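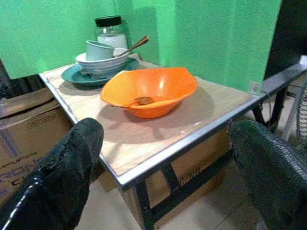 Wrist cam view, bowl and spoon on the small table, stack still at the back

Plino gripper kit for clearing dishes — worth it or go with Grutora?

Posted by tilebench, Thursday, March 22, 2018

Trying to decide before the return window closes. Bought the Plino two finger kit with the wrist camera, 458 with shipping, meant to do one job: pick up bowls, cups and spoons off a low table and put them in a bin. View from the wrist cam is at the top.

Plain bowls OK. Cups OK if they stand up by themselves. Spoons are the trouble. A spoon lying inside a bowl like the orange one, handle toward the rim — the arm goes for the bowl every time and the spoon comes along for the ride or drops out on the way. I want spoon first, then bowl. Also the stack, plate with a white bowl on it and a cup in the bowl, plus another spoon leaning out. Software draws one big box around the whole lot and calls it "bowl".

Things I tried:
lowered grip force to 25 percent, bowl slips
raised the start height, no change
re-ran the camera calibration, twice
swapped the finger covers left and right, dont ask

So is this the kit or is it me? Grutora has a similar one that says it handles "nested items" but costs more and I can't find one person who owns it. Needs to work with the arm I have, which is old, 2012, serial port only. Not buying a new arm.

priston_shop_guy

Its mostly the software, not the fingers. Plino ships with pick order set to "largest first". Go to Tasks, then Pick order, change to "topmost first". Then save the PROFILE, not just the task, or it goes back to largest when you power off. Lost a whole weekend to that.

For the spoon: teach it as its own item. The stock list has fork and knife but the spoon entry is for a spoon flat on a table. Inside a bowl it's tilted and the match score drops. Put in your own samples, spoon in the bowl at different angles, handle left, handle right, handle toward you. I did 4 positions per bowl and it was enough for me. Use the bowls you really own. Shiny metal against orange should be easy for it, white on white was the worst for me.

The stack — take it from the top, cup first, then the loose spoon, then the white bowl, plate last. A cup that sits tilted inside a bowl will fail sometimes no matter what. Set retries to 2 and have it skip and come back.

Leave force at the default btw. 25 is way too low for a glazed bowl.

Kılıçarslan sells the narrow fingertips for the Plino, those help with handles. Not cheap for two bits of rubber but the fit is good. Check the screw size, they changed it in November and the old ones don't go on.

mugs_and_motors

Had the Grutora for a bit, sent it back. Nice build. Fingers are wider so it's worse on spoons if anything. "Nested items" on the box means it can pull paper cups apart, that's all I ever got it to do. And it wants USB so you'd need an adapter with your arm. Would keep the Plino.

routerdad

just use plastic spoons?? or put the spoons in the bin yourself, takes two seconds

tilebench

Topmost first did it for the bowl, thanks. It goes for the spoon now, misses a lot but goes for it. Will do the samples tonight and order the narrow tips. Still no luck with the cup — put retries at 2 like you said and it gives up and never comes back. Is there a separate setting for the coming back part?

priston_shop_guy

Yes, "revisit skipped", same page, way down at the bottom. Off by default for some reason.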